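Zirkville build notes: bags

The club has settled into a rhythm since July, and I am behind on writing it up. Last time I covered the linkage and the thumb trigger. Nothing on either has changed apart from a longer return spring, so I'll skip them and go straight to the task list.

Marwat is the name we gave the hand-held gripper. The policy trained on its recordings is Edia. Shagufta Chaudhry maintains the recording side and Naveed Khattak does the printing and assembly. I mostly do calibration, and the paperwork for the regional student showcase.

The task list started with rigid objects: blocks, mugs, a stapler. Edia handles those well enough that we stopped learning anything from them. Naveed proposed plastic bags. The objections were predictable. A bag has no fixed shape, the film is partly see-through, and highlights move whenever the wrist camera moves. Our old segmentation step, which we had nicknamed Zadness, would return the contents of a bag as separate objects and ignore the film altogether. We have dropped it and now feed the raw images straight in.

The protocol is short. Put the bags on the table, approach with the fingers fully open, close on a raised fold, lift, move to the side, release. Each operator records 20 demonstrations, then rearranges the pile and hands over. An approach that has to be restarted is kept but tagged, as we want some recovery behaviour in the set. 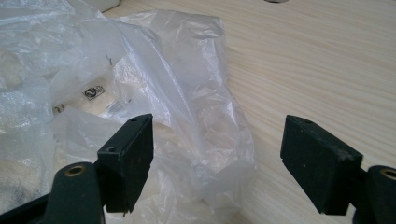
Marwat with fingers open at the bags, wrist view.

Grip is the main mechanical question. With a flat pad you want a good handful of film between the faces, so operators are told to aim for a ridge standing clear of the table and to leave the flat areas alone. Going in too low pinches a single layer against the wood, and it slides out on the lift. Shagufta wants to try a thin silicone skin on the pads. I would sooner fix the approach angle first – two changes at once and we won't know which one did the work.

Exposure was the other nuisance. Auto exposure hunted every time a shiny crease crossed the centre of the image, and the colour of the table drifted with it. We locked exposure and white balance at the start of each session. That cost us some detail in the brightest folds, which seems a fair trade.

On the first evaluation Edia managed 2 clean lifts from 5 attempts. After retraining with the tagged restarts included it managed 4 from 5. The sample is far too small to put on a poster, and I have said so to the people designing the poster.

Still to do: a second table surface, a darker one if we can borrow it, and a proper check of the timestamp offset between the camera and the finger encoder. Naveed also has a revised finger mount in the print queue.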